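Orden en una mesa de uso compartido: informe final del proyecto
Veronika Lanz
Asignatura: Taller de proyectos II

1. Punto de partida

La mesa grande del piso de estudiantes de Pesitside sirve para todo. En ella se come, se reparan cosas, se dejan las bolsas al llegar y se prepara material para las clases. El problema que quise estudiar es simple: cuando una persona necesita una herramienta, tarda demasiado en encontrarla, y cuando otra persona quiere cenar, no hay sitio para el plato.

En octubre propuse a mis compañeros de piso un sistema pequeño, con poco dinero y sin comprar muebles. El presupuesto máximo fue de 20 euros.

2. Método

Primero hice un inventario de lo que pasa por la mesa durante un mes. Cada vez que un objeto se quedaba en ella después de usarlo, lo apuntaba en una hoja. Al final tenía casi 200 anotaciones. Después las agrupé en tres clases: cosas de cocina, herramientas y material de taller, y cosas personales (bolsas, bolígrafos, cables).

La clase más numerosa fue la segunda. Esto me sorprendió, ya que yo esperaba que ganara la cocina. Las cintas adhesivas y los destornilladores se quedan en la mesa porque no tienen un lugar propio, mientras que los platos sí lo tienen.

3. Propuesta

El sistema, que llamé Hatau por el nombre de nuestra escalera, tiene dos reglas. La zona del fondo es para lo que se puede quedar siempre. La zona central se vacía antes de las ocho de la tarde. Para las bolsas puse dos ganchos en la pared, a 1,50 m del suelo.

4. Resultados

Durante las dos primeras semanas la regla de las ocho se cumplió bien. En la tercera empezó a fallar, sobre todo con las herramientas. El fondo de la mesa funcionó mejor de lo previsto, pero también se llenó de cosas que no son de cocina.
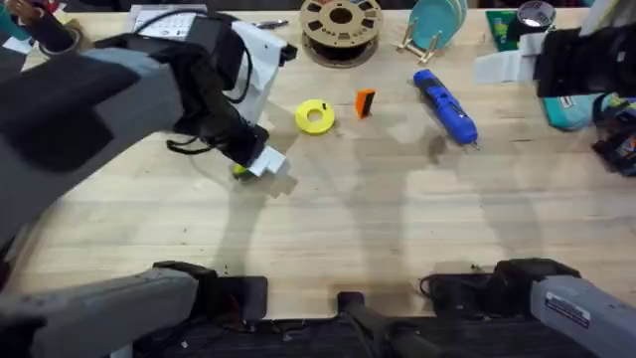 Figura 1. La mesa durante el uso: los platos en su escurridor al fondo; el destornillador eléctrico y un rollo amarillo, todavía en la zona central.

Los ganchos se usaron poco. Las bolsas siguen acabando en el lado derecho, también la de tela verde azulada que se ve en la figura. Creo que los puse demasiado lejos de la puerta.

5. Trabajo pendiente

Falta una caja baja para las herramientas, con una división para las cintas. La probaré en el próximo trimestre, y moveré los ganchos al pasillo.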